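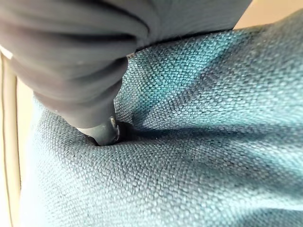
stolisberg-robotics mailing list archive
Subject: Re: second-year equipment plan for the soft goods bench
In reply to: second-year equipment plan for the soft goods bench

Hi all,

I'm so glad this came up before the order window and not after it! I've been keeping a parts list in the back of my notebook since April and most of it answers something in the message I'm replying to (it's quoted at the bottom, for people who only get the digest).

First, the big one. I would love a second arm, and I think we should plan for it, but I wouldn't put it in this round. The arm we have isn't what holds us up. What holds us up is everything in the last few inches: fingertips, sleeves, the wrist camera, the cable that feeds the wrist camera. When we handled nothing but boxes and bottles, a fingertip lasted so long that we never gave it a budget line. Upholstery and knits are a different life altogether. Coarse weave drags on the tips, fuzzy yarn gets into anything with a gap, and a sleeve that bunches in the wrong spot covers part of the camera's view and costs you the take.

So my version of the plan has three main lines, in the order I'd buy them.

Fingertips and sleeves, one year's supply: $957. That's the Hodoroagă price for the bundle, and it includes the fasteners. Please let's get the fasteners with it this time. I spent a whole afternoon on the floor with a flashlight looking for a screw and I don't want to do that again. If we run mostly cushions we may have some left over at the end of the year. If we run mostly sweaters and throws I expect we'll use the lot.

Wrist camera, one spare, same model as we have now: $2,084. I know it hurts to pay that for a thing that sits in a drawer. But we lose the bench completely while a camera is out for repair, and a different model means redoing the calibration and then explaining forever after why one month's pictures look different from the next. I'd also love a shorter close-focus limit, because so much of our work happens right up against the fabric, but I'd keep that wish for when we replace both cameras together. Mixing them sounds like a headache.

Plaltport controller upgrade: $2,467. This is the one I'm most excited about! The force reading we get now is good enough to tell us that we've touched something. It isn't good enough to tell a firm cushion from a tired one, or to let us press to the same depth over and over on a piece with a lot of give. The upgrade gives us a finer force signal at the wrist, and the same box can run a second arm later, so nothing is wasted if we go that way next year.

Those come to $5,508 before shipping. Shipping on the Hodoroagă bundle is $166 if we order it by itself. They told me they'll fold the tips and sleeves into one carton with the camera if both go on a single purchase order, so please, please let's send one order.

A few smaller things I'd like written into the plan even though they cost next to nothing:

A lint brush and a handheld vacuum that live at the bench. Fibers on the lens ring are a real nuisance with brushed yarn.

A fabric shelf. We keep borrowing pieces and giving them back, so we can't repeat a run from last season. I'd buy secondhand cushions and blankets in the widest mix of weaves we can find (the thrift store in Sitimstead is wonderful for this, go in the morning). Loose weave, tight weave, pile, knit, anything that creases differently when you push on it.

A log sheet for sleeves. Date on, date off, what fabric it was used with. We have no idea how long one lasts, which is why the first line of my budget is partly a guess, and I'd like next year's to be better than that.

Time. It should count as equipment, in my opinion! Every new fabric takes a morning of setup before we get anything worth keeping. If we plan bench hours as though every piece were ready to go we'll be behind by the second week.
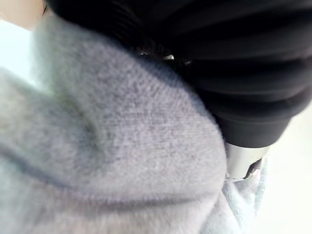
Can we stretch the budget by using one sleeve for both the upholstery work and the knitwear?

One sleeve will fit both jobs, but I'd keep a separate one for each. Fibers picked up from a fuzzy knit get carried over to the next piece, and heavy upholstery weave roughs up the outside so that it starts to snag on soft yarn. Two sleeves used in turn shouldn't cost us more over a year than wearing out one after another.

On the lease idea in the original message: I did look into it, and I came away lukewarm. A lease makes sense for the arm, which holds its value and which somebody else could use afterward. It makes very little sense for tips and sleeves, and the leasing people wanted to wrap everything into one monthly payment. I'd buy the wear parts outright and ask about a lease again when the second arm is really on the table.

Also, whoever fills in the purchase form, the controller has to be listed under "control equipment" and not "software." I put it under software last time and it sat in the wrong queue for weeks.

If anyone has a lighting setup they like for very pale fabric, I'd be thrilled to hear about it. White knit on a bright background blows out terribly and I'd rather fix that with a cheap diffuser than with another camera. Send pictures of your rig, messy is fine!

I can bring the notebook to the next bench meeting. Coffee's on me.

----- Original message -----
To: stolisberg-robotics
Subject: second-year equipment plan for the soft goods bench

Hello everyone,

We need to get a plan together for next year's bench equipment. Last year we spent nearly everything on the arm itself and then paid for tips and covers out of the general supplies money, which the office would like us to stop doing.

Questions I'd like answered before we submit:

Should we ask for a second arm now, or wait?

What do we need to keep in stock for cushion and clothing work, and how much of it?

Is leasing worth a look?

Does anyone have current prices? The ones in the shared folder are from before the supplier changed its bundles.

Please reply to the list so we have it all in one thread. Rough notes are welcome.

Thanks!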